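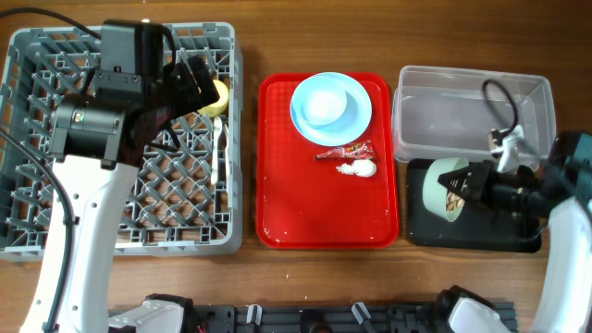 Two robot arms at work on a tray, a bowl and a dish rack.

When Robots Clear the Trays

Think about what happens after lunch in a big cafeteria. Everyone stands up, carries a tray to the counter and walks away. On the tray there might be a plate, a bowl, a spoon, a wrapper and a used napkin. Somebody has to sort all of it.

At the Brunum cafeteria, 400 people eat lunch every day. For a long time the sorting was done by hand by the kitchen team. Now two robot arms do part of it.

What do the arms do?

Each arm has a gripper at the end, which works a bit like your thumb and finger. Dishes go into the rack. Trash goes into one tub and leftover food into another. Then the rack goes to the dishwasher.

This is harder than it sounds. You can pick up a bowl without thinking about it. A robot has to work out where the bowl is, which way it is facing and how hard to squeeze. A bowl lying on its side has to be held in a different way from a bowl standing up. Small bits of food can spill if the arm moves too fast. Crumpled paper is tricky too, because it never has the same shape twice.

What do the people do now?

Ľubica Zelenák has worked in the kitchen for 13 years. She used to sort trays from noon until two o'clock, and her wrists hurt at the end of the day. Now she checks the racks before they are washed and takes over when an arm gets stuck. She also has more time to cook.

"I still pick up plenty of spoons," she says. "The robot drops them."

Martti Salminen had to learn a new job. He went to a training class in July to find out how to start the arms, stop them and clean the grippers. He liked the class. He does not like the noise of the motors – he says the kitchen was better for talking before.

Did anyone lose their job?

No one at Brunum did. But one worker left to work somewhere else, and the kitchen did not hire a new person in that place. This can happen when machines come to a workplace. Some people think it is fine and some people worry about it. Grown-ups do not all agree.

Are robots faster?

Not yet. Martti can clear 50 trays while the arms are still working on their first few. The arms can keep going without a break, though, and they don't get sore wrists.

Words to know

Automation: using machines to do work that people used to do.
Gripper: the part of a robot arm that holds things.
Joint: a place where the arm bends or turns, like your elbow.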